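Stavora vacuum storage bags with hand pump: a winter's worth of use

Reviewed by Veerle Postma
Home and Laundry

I have never believed in vacuum storage bags. My mother had a set in the nineties and every one of them was a pillow again by Easter. So when my neighbour Marilou Macaraeg started going on about the Stavora ones, I said what I always say, that I'd look at them when they stopped leaking. She lent me two. Then I bought a pack of 7 for $30, mostly so I could complain with some authority.

The pack has three jumbo, two large and two small bags, plus a hand pump. The box promises triple the space, in very big letters. It doesn't say triple compared with what. I'd have liked to see a number I could check.

What you get

The plastic is thicker than the supermarket kind and has a double zip seal along one end, with a sliding clip to close it. The clip is the first thing that annoyed me. It's small, it's not attached to the bag, and it pops off the end of the track if you run it too fast. I have already lost one of mine. You can close the seal with your fingers, but you need to go over it three or four times and even then I wouldn't bet on it.

The valve is in the middle of the bag, with a screw cap. It takes the hand pump or a vacuum cleaner hose. My old Mertens barrel vacuum fitted without any fuss. Darragh Horgan from my Tuesday walking group has a stick vac and couldn't get a seal on it at all, so check the end of your hose before you buy. There is nothing on the box about this. It's in the leaflet inside, which is a bit late.

The pump

The hand pump is a toy. I counted on the first jumbo bag, because the leaflet says "a few quick strokes", and I got to 111 before the bag stopped shrinking. That was one doona. By then I had a sore wrist and a fairly flat doona. If you're buying these for travel, where you won't have a vacuum cleaner, think hard about that. Use the small bags and be patient, or use a roll-up bag that has no valve in the first place and just sit on it.

Filling them

The instructions for packing are poor. There are four drawings and the people in them have no faces or elbows. I worked most of this out by getting it wrong. Doonas and blankets are simple enough: fold to the width of the bag, keep well back from the seal, close, suck. Jumpers are fine too, as long as they're dry. Anything the least bit damp will smell like a boat shed when you open it, and no bag is going to save you from that.

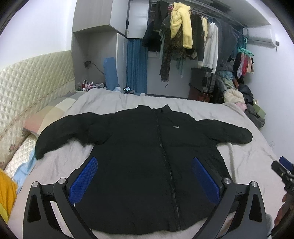 Coats and jackets are where I'd slow down. A vacuum bag will flatten anything with filling in it, and the advice you get depends on who you ask. The leaflet says down is fine for a season. Liesbeth Koster, who did alterations in Zultdale for years and has repaired more parkas than I've owned, says she wouldn't do it for longer than a fortnight. I lean her way. If you must, take a black puffer like this one, zip down the centre and a high stand-up collar, and start as it is there, flat on the bed with both sleeves stretched out to the sides. Do the zip up, fold the sleeves across the front, then fold the body up once from the hem. Turn the collar in last or you'll get a hard crease across it. Stop pumping when the bag is about half as thick as it was. You don't need it as stiff as a chopping board.

I put my own jacket away at the end of winter and took it out in January to see how it was going. It looked terrible. A tumble on low with a couple of clean tennis balls brought most of it back, though the panels over the shoulders are still thinner than they used to be. It's possible they were always thin and I never looked. I can't prove it was the bag, but I won't be putting it back in one.

Do they stay flat?

This is the only question I cared about. I put the bags under the spare bed, wrote the date on each with masking tape and left them there for 30 days before I looked. Four were still tight. Two had softened a bit around the corners. One of the jumbos had blown up completely, and when I went over the seal I found a bit of fluff caught in the track. I wiped it out, closed it again and it has held since. So that one might be my fault, although a seal that gives up over a bit of fluff isn't much of a seal if you're storing woollens.

After a whole season the two soft ones were softer. The rest were good. I'll admit that's a lot better than my mother's.

Compared with the cheaper ones

I also had a couple of Tukon bags in the cupboard, from a sale bin, and ran them alongside. They're thinner and noisier and the valve cap feels like it came off a toothpaste tube. One leaked in the first week. The other is still flat as a tack, which spoils my theory a bit. You could buy the cheap ones and throw out the duds, but that's a lot of plastic in the rubbish for not much saving.

Weight is the other thing. People forget that a bag with three doonas in it still weighs as much as three doonas, and once it's a slab there is nothing to hold on to. A handle would fix it. There's no handle. I dragged mine along the carpet and then worried about the carpet.

Who should bother

If you've got spare bedding and a low bed, yes, probably. They do make room. If you've got good down jackets, hang them in a cupboard and put the beach towels in the bags. If you want them for suitcases, I'd look elsewhere, mainly on account of that pump.

Marilou has asked for her two back, and I've told her she can have them once the spare blankets are on the bed again.

Good: thick plastic, most seals held, fits an ordinary vacuum hose
Not so good: loose clips, feeble pump, vague instructions, no handles
Would I buy again: the jumbo size, on special

Posted 19/03/2026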